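공유공방 '펜두데일(Penduddale)' 게시판 > 제작 > 로봇/자동화

제목: 놀이주방에 붙인 로봇팔, 수건 집기에서 막혔습니다

작성자: 납땜하는곰
조회 401

지난번에 팔 조립까지 올렸던 사람입니다. 집에서 하다가 자리가 모자라서 공방으로 옮겼고, 지금은 아이들 놀이주방을 작업대로 쓰고 있습니다. 진짜 싱크대에 붙이면 높이도 안 맞고 가족들 눈치도 보여서요.

목표는 간단합니다. 조리대 위 물건을 정리하는 것까지만 합니다. 냄비는 안쪽, 포크와 숟가락은 앞쪽, 수건은 왼쪽 끝에 두는 식으로 자리를 정해 놓고, 흐트러뜨린 다음 원래 자리로 돌려놓게 합니다. 제어 프로그램은 예전에 만들던 Jeven을 그대로 쓰고 있고, 손목 쪽만 새로 짰습니다.

포크와 숟가락은 잘 됩니다. 손잡이가 굵은 어린이용이라 집을 곳이 넉넉합니다. 냄비도 고리 손잡이 한쪽을 잡으면 들립니다. 문제는 수건입니다. 접어 놓은 수건을 위에서 내려가 집는데, 53번 시도해서 16번 성공했습니다. 나머지는 허공을 집거나, 맨 윗장만 잡혀서 접힌 모양이 풀렸습니다.

내려가는 깊이가 얕으면 손가락이 천 위를 미끄러지고, 깊으면 수건째 조리대를 누르게 됩니다. 지금은 손가락 끝이 수건에 닿은 뒤 조금 더 누르고 오므리는 방식입니다.

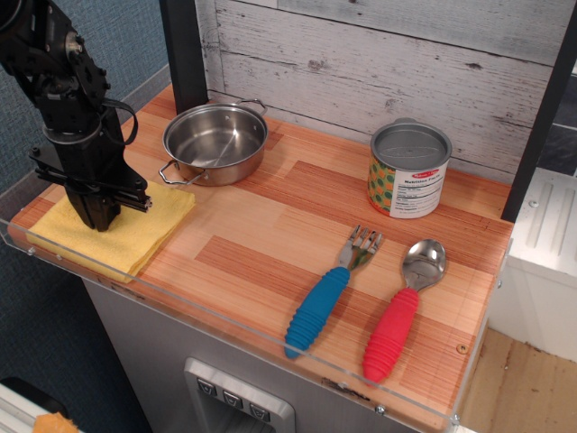

그리퍼를 닫는 속도도 바꿔 봤는데 차이를 잘 모르겠습니다. 느리게 닫으면 주름이 잡히면서 들어오는 때가 있고, 빠르게 닫으면 대부분 빠집니다. 손가락 안쪽에 고무를 붙일지, 손가락을 더 얇은 걸로 바꿀지 고민 중입니다. 의견 부탁드립니다.

댓글

기어박스
고무부터 붙이세요. 납작한 손가락에 아무것도 안 대면 천은 원래 잘 빠집니다. 자전거 튜브 잘라서 양면테이프로 붙이면 됩니다. 돈도 안 듭니다.

납땜하는곰
양면테이프는 전에 다른 그리퍼에 해 봤는데 며칠 쓰니까 밀렸습니다. 접착제로 붙여도 괜찮을까요?

기어박스
고무용 접착제 얇게 바르고 하룻밤 눌러 두세요. 나중에 떼려면 좀 귀찮긴 합니다.

서보두개탐
저는 고무가 먼저가 아니라고 봅니다. 위에서 수직으로 누르는 것 자체가 문제입니다. 접힌 수건은 모서리를 옆에서 물어야 합니다. 한쪽 손가락을 수건 밑으로 넣고 닫으면 여러 겹이 한 번에 잡히니까 접힌 모양도 안 풀립니다. 수건 가장자리가 조리대 앞으로 살짝 넘어와 있는데 거기를 노리면 되지 않나요?

납땜하는곰
그 생각을 안 한 건 아닌데 앞쪽에 투명 아크릴 턱이 있습니다. 손가락을 밑으로 넣으려면 턱에 걸립니다. 떼어 내면 숟가락 같은 게 앞으로 떨어지고요.

서보두개탐
그럼 왼쪽 옆에서 들어가면 되죠. 나사로 고정된 턱이면 왼쪽만 짧게 잘라 내는 방법도 있습니다.

기어박스
옆에서 들어가려면 손목을 눕혀야 하는데 케이블이 옆으로 고리처럼 나와 있어서 기둥에 걸릴 것 같습니다. 왼쪽 뒤에 검은 기둥 있잖아요. 저라면 그쪽으로 안 갑니다.

서보두개탐
케이블은 정리하면 되는 거고요. 팔 관절에 맞춰 묶으면 지금보다 훨씬 짧게 나옵니다. 선 때문에 동작을 포기하는 건 순서가 바뀐 것 같습니다.

기어박스
짧게 묶었다가 손목 돌릴 때 커넥터 뽑힌 적이 있어서 하는 말입니다. 여유는 있어야 합니다.

삼층작업실
중간에 끼어들어 죄송한데, 누르는 힘은 어떻게 재고 계신가요? 센서가 따로 있는 건지 높이값만 보는 건지 궁금합니다.

납땜하는곰
따로 없습니다. 서보 전류값을 읽어서 기준을 넘으면 멈춥니다. 단위 없는 원시값으로 336에서 멈추게 해 놨는데 딱히 근거가 있는 숫자는 아닙니다. 그 아래로 잡으니까 내려가는 도중에 자꾸 서더라고요.

삼층작업실
그게 제일 의심스럽네요. 팔을 뻗은 자세에 따라 어깨 쪽 전류가 달라지니까 같은 값이라도 실제 누르는 힘은 다를 겁니다. 수건을 몸통에 가까운 쪽에 두고 성공률을 따로 재 보세요. 차이가 크면 고무고 각도고 그 다음 얘기입니다.

납땜하는곰
자리별로는 안 나눠서 봤습니다. 로그에 위치는 남아 있으니 정리해 보겠습니다.

초보목수
저는 로봇은 모르고 놀이주방에 관심이 있어서 들어왔습니다. 상판은 직접 만드신 건가요? 나뭇결이 조각조각 다른 게 예쁘네요.

납땜하는곰
중고로 받은 거라 상판은 손 안 댔습니다. 진짜 나무인지 무늬인지도 확인 안 해 봤습니다.

Cifuentes
비슷한 작업을 해 봤습니다. 저는 손가락 끝에 실리콘 골무를 씌웠습니다. 사무실에서 종이 넘길 때 쓰는 그거요. 접착제 필요 없고 닳으면 갈면 됩니다. 대신 손가락이 두꺼워져서 얇은 물건은 불리해집니다. 포크 손잡이 정도면 상관없을 겁니다.

기어박스
골무 괜찮네요. 제 방법보다 낫습니다.

서보두개탐
골무를 씌워도 맨 윗장만 잡히는 건 그대로일 텐데요. 마찰이 세지면 오히려 윗장만 더 잘 잡힙니다. 글쓴분이 원하는 건 접힌 상태로 옮기는 거잖아요.

Cifuentes
그건 벌리는 폭에 따라 다릅니다. 좁게 벌리면 윗장만 잡히고, 넓게 벌려서 깊이 누르면 아래 겹까지 같이 말려 올라옵니다. 저는 최대로 벌린 다음 누르면서 닫았습니다. 늘 되는 건 아니고 두꺼운 수건은 잘 안 됐습니다.

서보두개탐
두꺼운 수건이 안 되면 해결이 아니라고 생각합니다. 저는 계속 옆에서 잡는 쪽입니다.

삼층작업실
둘 다 해 보면 되는 일 같습니다. 골무는 몇 분이면 씌우니까 그것부터 하고, 옆 접근은 경로를 새로 짜야 하니 나중에요.

납땜하는곰
의견 감사합니다. 순서는 이렇게 하려고 합니다. 먼저 로그를 수건 위치별로 나눠 보고, 골무를 씌워서 넓게 벌리고 누르는 방식으로 같은 횟수만큼 다시 돌려 보겠습니다. 그래도 윗장만 잡히면 턱 왼쪽을 자르고 옆에서 들어가 보겠습니다. 자르는 건 되돌릴 수가 없어서 마지막으로 미룹니다.

기어박스
자르기 전에 턱만 나사 풀어서 빼 놓고 먼저 시험해 보세요. 안 되면 다시 끼우면 됩니다. 숟가락은 그동안 치워 두시고요.

납땜하는곰
그 방법이 있었네요. 그렇게 하겠습니다.

밤샘인쇄
혹시 Jeven 코드 공개하실 생각 있으신가요? 전류값 보고 멈추는 부분만이라도 보고 싶습니다. 저는 Prurport 보드에 물려서 쓰는데 읽는 주기가 느려서 늘 늦게 멈춥니다.

납땜하는곰
손목 쪽은 아직 지저분해서 정리하고 올리겠습니다. 멈추는 부분은 짧으니까 쪽지 주시면 먼저 보내 드립니다. 저도 주기가 빠른 편은 아니라서 마지막 구간에서는 내려가는 속도를 확 줄였습니다.

밤샘인쇄
쪽지 보냈습니다.

납땜하는곰
10월 중에 결과 나오면 새 글로 올리겠습니다. 골무는 방금 주문했고 큰 사이즈로 골랐는데 맞을지는 와 봐야 압니다.

Cifuentes
크면 안쪽에 테이프 한 바퀴 감으세요. 저도 그렇게 썼습니다.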